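February, late, kettle just boiled

Finally got the big table sorted today, and I'm so pleased I'm going to write it all down, even though my tea will go cold and I'll have to make another (which I will).

It started with the mat. I've been looking for a proper cover for months, ever since the old oilcloth split along the fold, and I'd more or less settled on a grey one from Civari until I saw it up close and it had a sheen on it like a raincoat. So I came home with the reddish-brown one instead. Sixty dollars, marked down from more than I'd ever have paid, and it's matte, and it goes nearly to the edges. I had it folded up in the hall cupboard for a week and of course it's come out with creases all through it, mostly down the half nearest the window. I did think about ironing it. I got as far as putting the board up! Then Berhanu rang, and by the time we'd finished talking I'd lost the urge, and I put the board away again. They'll drop out. Mum always said to leave a heavy cloth alone and let the weather do it, and with the humidity we've been having it shouldn't take long.

Berhanu Tefera was ringing about the lunch, as it happens. He wants to bring his sister and her two, so we're up to eight, and I said the more the merrier and then stood there afterwards wondering what on earth they'd all sit on. The two stools from the laundry will have to come in. He's offered to do the lentils and the greens, thank heavens, and I'm doing the chicken and something with lemon for afters, probably the slice, maybe the pudding if I can find the deep dish. I haven't seen the deep dish since we moved. I have a nasty feeling it went in the box marked Wilham, with the things we gave to my cousin, and I can hardly ring up and ask for it back now.

The plates took most of the afternoon. I wanted to see how the round ones looked against the new colour before I washed the whole stack, so I only put out three to begin with, in the middle, and fiddled with them for far longer than any grown woman should. Close together looked friendlier. Spread out looked like a waiting room. I then tried the little bowls, took them away again, had a biscuit, and decided the plates were fine on their own and the bowls can go on the sideboard with the bread.

I still don't know about napkins. The good ones have that turmeric mark from Christmas and the everyday ones are blue, and I can't tell if blue on that brown is lovely or terrible. I'll lay one out in the morning when the light's better and ask whoever wanders past.

Must remember: borrow the big pot, buy more lemons, move the fern so people can get round the far end, and find out whether the little one still won't eat anything with seeds in it.

Second cup now. My back's aching from all the leaning over, and I've left the cupboard in a shocking state, but I keep wanting to go back in and have another look at it.

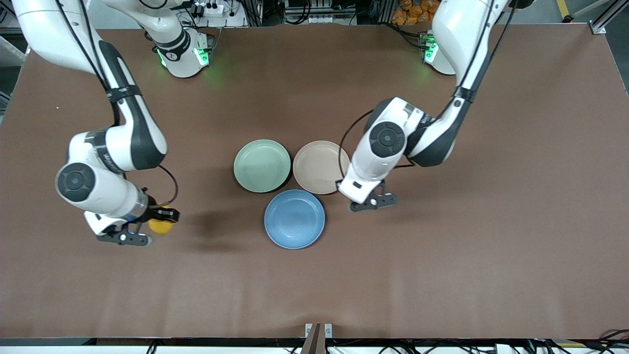 *The new mat, creases and all, with the three plates in the middle.*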